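Prasia opens its bag-handling recordings to outside teams – 1,318 examples, free to use from August

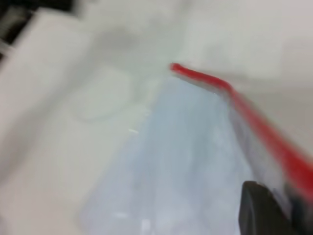 Gemechu Jemal

For immediate release

Prasia has today released the first part of its bag-handling collection, 1,318 recorded examples of a robot arm working with resealable plastic bags. Open, close, pick up, put down, turn over. Each example comes with the wrist camera view, the joint positions and the gripper width, all on one clock. The release goes by the name Grana and will be free for research and for small firms from August.

Clear film is hard going for a learning system. It shines, it folds over itself, it takes the colour of whatever is behind it. A red zipper strip helps a bit, it gives the camera one strong line to go on even when the arm is moving fast and the rest has gone to a smear. The bags in Grana are handled on a white surface, which takes away most of the easy clues. That was a choice. Systems trained on tidy backgrounds with dark, solid objects tend to fall over the first time they meet a sandwich bag.

All examples were gathered by people driving the arm by hand from a second, matching arm. Nuria Gidey, who leads the recording work at Prasia, trained the 29 operators and wrote the task sheets they follow.

"We asked people to work at their own pace and not to stop for the camera," said Gidey. "So there is blur. Plenty of it. If you only keep the sharp pictures you throw out most of the movement, and the movement is the bit the system has to learn."

What is in the release

Grana covers three tasks: gripping a bag by its sealed side, running the zipper closed, and laying a bag flat. Of the full set, 745 examples are of the first task. Gripping came first in the plan and got the most hours, and the other two will be topped up later in the year.

Failed tries are in there too. Slips, double grips, bags that went on the floor. They are marked as failed in the notes file and can be left out with one setting. Gidey's team argued for keeping them and won.

Every example has a short written line saying what the operator was asked to do, in plain English, plus a start and end time for each step. The lines were typed by the operators themselves straight after the recording so the wording varies. "Shut the bag", "close zip", "do the seal up". We have not tidied these. Spelling has been left alone aswell.

How it was checked

Recordings went to Habte, who checked timing between camera and arm and sent back anything where the two had drifted. Habte also went through the written lines for names and private details. None of the operators can be seen or heard in the released files – sound was never recorded.

Known problems, so people don't write in: the gripper width reading sticks at fully open in some of the early sessions. The notes file says which. The white balance also changes between morning and afternoon sessions because the blinds were up. Teams who care about colour should read the notes before they start.

Who is using it

Rundeo, which makes packing cells for small food producers, has had early access since spring and is training a bag-closing system on the set. Rundeo will publish its own results when it has them. Prasia is not making any claims about how well a trained system does in a working kitchen or warehouse, that is for later.

"People ask when the robot will be ready and I say ask me about the recordings, that's my job," said Gidey. "Better examples first. Then we see."

What comes next

A second part is being recorded now with bags that have something in them. Dry goods to start, then liquids if the bench can be kept safe. Operators are also being asked to open bags that have been pressed shut badly, with one corner left undone, as that's the case Rundeo has asked for most often.

Outside teams that want a task added can send a written request with a short description of the movement and the objects needed. Requests are read once a month. Teams may also send in recordings of their own, provided they match the Grana file layout, which is set out in the notes file under "Layout".

Access

Download details will be sent on request to the Prasia press desk, open from 9am to 4pm. Please say wether you need the full set or the small sample. The full set is large and comes in parts.

Press contact: Gemechu Jemal, Prasia. Interviews with Nuria Gidey can be arranged, mornings are best.

Ends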